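Coltix Photo Backup
by Zutix, Pranstead

Free version - Full version - Help - Contact

Coltix copies the photographs and videos from your telephone to a computer in your own home. You do not need to open an account and you do not send your pictures to any company. You install the small program on the computer, you install the app on the telephone, and both find each other when they are on the same wireless network.

The first copy can be slow, as everything must go over. A telephone with around 2,000 photographs should be left on the charger for the evening. After this, only the new pictures are copied, and you will hardly notice it. 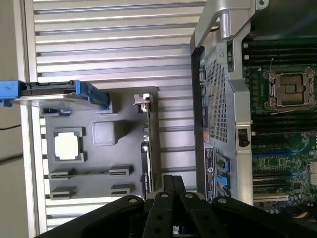
The computer part of Coltix is small and asks very little from the machine. The installed size is 264 MB, and it does not need a graphics card. Many of our users keep it on an old desktop which was waiting in a cupboard. It also runs well on a server, and if yours is sitting with the chassis open like this one, please finish the hardware work before you start the first copy. A copy which is interrupted will continue later from the same file, but the check of the whole album must begin again.

What you can do with it

Copy photographs in their original size, with date and place kept
Sort them in folders by year, by month or by album name
Connect up to four telephones or tablets to one computer
Find double pictures and decide yourself which one stays
Pause the copy when the battery is low
Lock the albums with a password

The free version has all these functions except the search for double pictures and the password. The full version is paid one time, and it stays valid for all later updates of Coltix.

Choosing the disk

You may select any disk which the computer can see, inside or outside. We recommend a disk which is used only for the pictures. Coltix shows the free space on the first screen, and it gives you a warning when the disk is nearly full - it never deletes old pictures to make place.
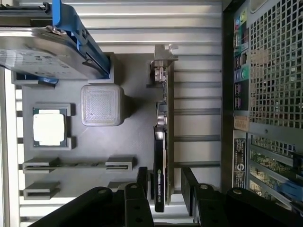 One user wrote to us that he had changed to a bigger disk and was afraid to copy everything from the telephone again, but he moved the Coltix folder by hand, chose the new place in Settings, and the app recognised all 2,442 pictures without copying a single one. We thank him for the message. The same steps are now written in the Help under "Move my album".

If the computer is switched off, the app waits. You can choose fixed hours for the copy, for example only in the night.

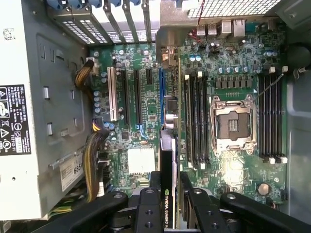 Dell power supply unit, label side

New in this version (October 1, 2025)

Videos longer than one hour are now copied in parts
The album names can contain accents
Corrected: the progress bar stayed at the end after the copy was complete
Corrected: wrong month for pictures taken in the last days of December

For questions about your licence please use the Contact page and write the e-mail address with which you bought Coltix.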